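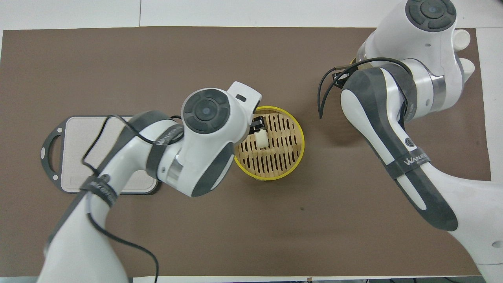 About Clidow

Clidow is an independent test shop for robot grippers, light arms, wrist cameras and motion controllers. We run side-by-side trials for companies that are choosing hardware and for makers who want numbers from outside their own building. We do not sell, lease or integrate equipment, and we take no commission on anything a client buys after a test.

The company was started by Chrysanthi Tzanetos, a controls engineer who had spent most of her career writing acceptance tests for packaging lines. She still signs every report. The staff is four people: two test engineers, a machinist and a data analyst.

What we test

Most of our work is on two-arm tabletop cells. Typical requests are finger comparisons on a fixed arm, controller comparisons on a fixed gripper, and camera placement studies. We will test a single component, but the result is usually more useful when it is run against the one the client already owns.

Test objects are ordinary goods, with a heavy share of kitchen items. Small food pieces are a good check on grip force, and a slatted surface such as a bamboo steamer leaves little tolerance in approach height. Fingers that do well on machined blocks often score lower here. Clients may send their own parts, and we keep them under the client's part number for the length of the contract.

How a trial is run

A standard trial is 1000 grasp attempts per configuration, split across the object set in a fixed random order. Configurations are interleaved so that room temperature and lighting drift fall on all of them equally. Each attempt is scored on three points: contact, lift and release. A piece that is lifted but marked or deformed is logged separately and does not count as a clean pick.

Finger pads are replaced at the start of each configuration. Worn pads are bagged, labeled and returned with the report. If a client wants wear data, we run the same pads through the full set and measure thickness at intervals.

We log joint positions, motor current, gripper opening and all camera streams to one clock. Raw logs belong to the client. We hold a copy for 66 days after delivery in case of questions, then delete it.

Benches

Our two main benches are named Feller and Begay. Feller carries a pair of matching arms over a matted table and handles most of the gripper and teleoperation work. Begay is a single-arm bench with a stiffer base, used for repeatability and controller latency. Cable routing on both is left external so that end effectors can be changed without opening the arm. Cable drag is measured at each changeover and entered in the log.

Jerport

Jerport is our in-house trial scheduler and scoring tool. It sets the object order, starts the recording, and holds the bench until the operator has entered a score. We rewrote the scoring module in February to keep operator scores and automatic scores in separate columns. Reports now show both, along with the rate of disagreement.

Working with us

Send a short description of the task, the hardware you are considering and the payload range. We reply with a test plan and a fixed price. Hardware should arrive with its mounting drawing, power supply and current firmware notes. We do not update firmware during a trial.

Page last revised Friday, August 7, 2026.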